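Compartment Boxes for Small Parts: Common Questions

Which box should I start with?
For most people, a shallow box with eight compartments in two rows of four is enough. It holds a week of sorting without turning into a junk drawer. If you already know you have 9 or more kinds of parts, buy two small boxes. One big one gets heavy and ends up staying on the shelf.

Clear or tinted plastic?
Either works. Smoky gray hides scuffs better than clear, and you can still see what is in a cell if the room is well lit. In a dim closet or under a basement stair, go with clear. Glass seed beads in dark colors are hard to tell apart through a gray lid, so label those.

Do I have to empty the box to move a divider?
If the divider is the removable kind, you have to empty the cells on both sides of it. Lift it straight up. The long divider down the middle usually stays put and the short ones cross it. Check that each short divider reaches the floor of the tray before you put anything back. Half a millimeter is plenty of room for a flat washer to slide under.

Some of my dividers don't come out. Are they stuck?
They may be molded in. Look at the bottom edge. If there is no seam where it meets the floor, leave it alone.

Will parts jump from one cell to the next?
They can, if the lid doesn't sit close to the top of the dividers. Close the empty box and hold it up to a window. If you see a gap, cut a piece of thin craft foam to the size of the lid and lay it over the compartments before closing. Fun foam from the kids' aisle is fine. Store the box flat when you can.

How full should a compartment be?
Two-thirds. Past that you can't get a finger in, and you will start tipping the whole box to get one screw.

How should I open it?
On a table, with the latches facing you. Undo both latches, then fold the lid all the way back until it lies flat. A lid left standing half up will fall and take the box with it, and the hinge takes the strain. The open lid also makes a handy second tray while you sort.

What's a good surface for sorting?
A plain white table or a sheet of white poster board. Small dark hardware shows up on it right away. Avoid wood with an open grain.

One latch won't stay shut. Can it be fixed?
Sometimes. Clean the lip it snaps over first, as dust and glitter build up there. If the latch has a white stress line across it, it will break before long. Move the box to a drawer where it won't be carried.

Can I hang it by the tab?
Yes, if both latches are sound and the load is light. For anything metal I would use a shelf. My Tarnby box held brads on a peg for years, but I wouldn't try it with wood screws.

Where do labels go?
On the lid, above each cell, in pencil on paper tape. Masking tape leaves gum behind after a summer in the garage. If you use the box from both sides of a table, put a number on the tray wall too.

How do I wash one?
Warm water, dish soap, soft brush. No dishwasher. Dry it open overnight, since water sits in the divider slots and will rust steel parts.

What do I do with the parts I can't identify?
Give them one cell. When it fills up, go through it and throw out half.

Two rows of compartments, box open

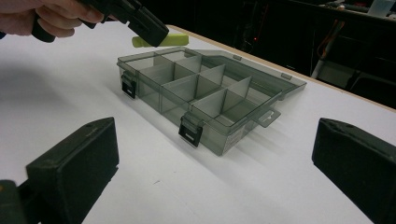
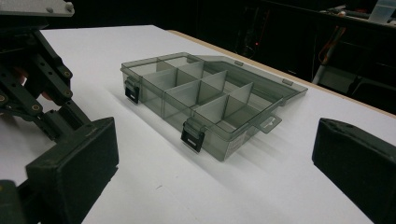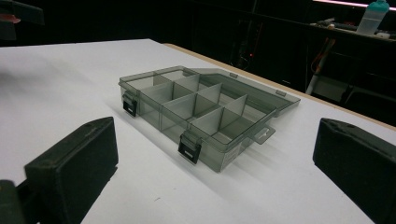
Written by the editor, Wornwood Home Notes
Last revised in September
Filed under: Storage, Small Parts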